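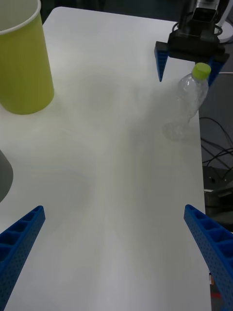
Home Projects Workshop notes Parts list Contact

This site uses cookies to remember your settings. OK

Bench notes, March 24, 2022

The second arm is finally up and running, so the bench at Wendwood now has two of them facing the same table. I reprinted all the fingers over the weekend in the blue filament. The old ones were solid and too stiff. The new ones have open cells along the inside face, so they give a little when they close on something round. Each finger takes 5 hours on my printer and I threw out two because the tips came off the bed warped.

For testing I use whatever is in the kitchen. This week it's a tall yellow-green cup and a clear plastic bottle with a screw cap. The cup is easy if you come in low. The bottle is harder. It's thin and crinkles, and if I set the grip current where the cup likes it, the bottle buckles and slides out. I ended up with a separate setting for each and a note taped to the monitor so I don't mix them up.

The wrist camera has trouble with the bottle too. Clear plastic over a white tabletop gives it very little to work with, and the bottom of the bottle fades right into the table. The cap shows up fine, so for now I find the cap and work down from there. Todor Đorđević, who has the next bench over, thinks I should just paint the table gray. He may be right, but I'd like to try a side light first.

Cabling is still bad. Most of it is on the floor by the right side of the table, and I've caught my foot in it more than once. I bought 11 feet of split sleeve and haven't put any of it on. I also want a longer loop at the wrist joint on the second arm, as the one I have goes tight when the hand turns all the way around.

The control code is at log entry 1086. Both arms home correctly now. Handing the bottle from one arm to the other works if I move them by hand and play it back, but not from the camera yet.

Next job is the sleeve, then the light.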